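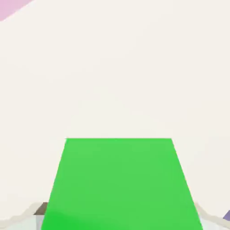 Simulator view, green block between the two gripper fingers, pink at upper left.

2022-06-26
Minutes taken by Wanting Jin

Block task, example gathering. Ivon and Bonsu groups both present.

1. Last minutes. Accepted. The action on file naming from April is still open.

2. Where we stand. Bonsu reported 863 simulated runs saved, of which 678 passed the automatic check. W. Jin asked what the check tests. Answer: block height at the last step, and that's all. A run that drags the block up at an angle passes the same as a clean grasp. The minute taker would like it noted that a pass rate on those terms doesn't tell us much.

3. Camera view. The close view was put up on the screen. Ivon finds it good enough for training. Objections: the block fills so much of the lower part that little of the fingers shows, and the background is one plain off-white surface. Doubtful that a model trained on this will cope with a real table. Ivon thinks color changes in software will cover it. No evidence was offered.

4. Losunetti proposal. To buy over 200 ready-made runs from them. Not agreed. We haven't seen one yet. Bonsu to ask for 7 to look at first.

5. Storage. Stays on Dirnelura for now.

Actions
Bonsu: second check for grasp angle; samples from Losunetti.
Ivon: one test with a busier background before more runs are gathered.
W. Jin: file naming, again.

Comments

bonsu_sim: Item 2 is a bit harsh. The height check was only ever meant as a first pass.

W. Jin: Then the slides shouldn't call it a success rate.

reader4: Can the failed runs be kept too? We could use them.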